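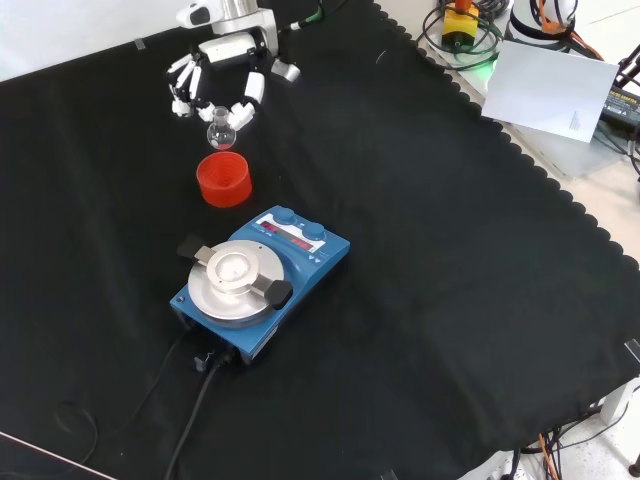
A little pinkish-red in the bottom of a round flask, with the blue stirrer set up on black cloth.

March
By the home and workshop editor, Flarko

I never meant to fall for a hotplate. I'd gone into Pirner, the second-hand lab and catering place behind the tile shops, to look for jars, and there was a magnetic stirrer on the bottom shelf for $258. I walked around the block, had a flat white, went back and bought it.

If you haven't met one, it's a squat little box with a round metal plate on top. You drop a magnetic bar the size of a jellybean into your flask, turn a knob, and the bar starts spinning all by itself (there's a magnet turning underneath, but I still grin every time!). One knob for heat, one for speed. Mine goes a good way past 1,000 revs, and I've never had a reason to take it there. The first time I tried, I wore most of a batch of hibiscus down my shirt.

What I do with it is make colour. Inks mainly, and small pots of dye for paper, from petals and skins and whatever's going cheap at the greengrocer. For years I did it in a saucepan with a wooden spoon, and the results were brown. Lovely browns, some of them, but you don't stand over a stove for an hour and a half hoping for brown. Pinks and reds want gentle heat and a bit of patience. I hold mine at 60 degrees for 90 minutes and go off and do the crossword.
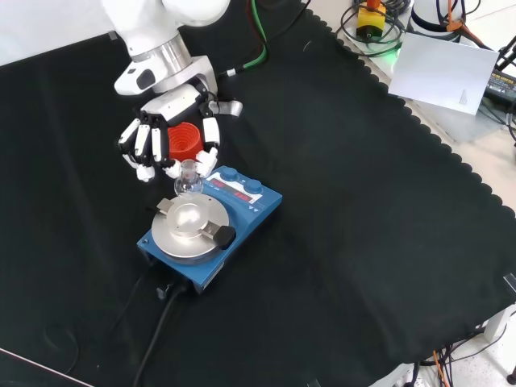
Then there's the glassware, and this is where the money goes if you aren't careful. I adore a round-bottom flask. It warms evenly, it swirls beautifully and it looks like something out of a cartoon. It also has no bottom to speak of. Put one on a bench and it rolls straight for the edge, and I've swept up two so far, one of them full. So you need a holder with ridges or steps on the inside, and the flask settles at whichever ring suits its size. Get a bright one. Clear glass is very easy to lose on a cluttered bench, and a big splash of red or orange tells your hand where to go.

For the plate itself you'll want an adapter, a chunk of metal with a well in it for the curve of the glass. Without one, the flask touches the plate at a single point the size of a five-cent piece and takes all day to warm up. I put off buying mine for months and I'm still cross about it.

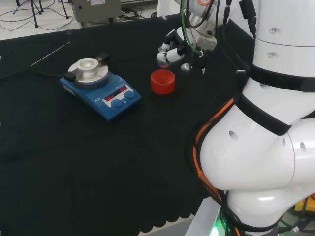
Blue stirrer, red cup: the metal adapter on the plate has a round well in the middle.

On cloths, I'm firmly in the black camp. My sister-in-law swears by white so she can see the spills, but I'd prefer not to see the spills. A dark cloth hides beetroot, gives a clear flask something to stand out against and can go straight in the machine. Mine was a Clarnach remnant and I hemmed it badly. Keep the power cord well out of reach of your sleeve, too.

The colour I'm proudest of so far is a thin rosy pink I've called Quezada, after the street we used to live on. It fades in the sun, so the cards I've painted with it live in a drawer. Next up is red onion, once I've eaten enough of them.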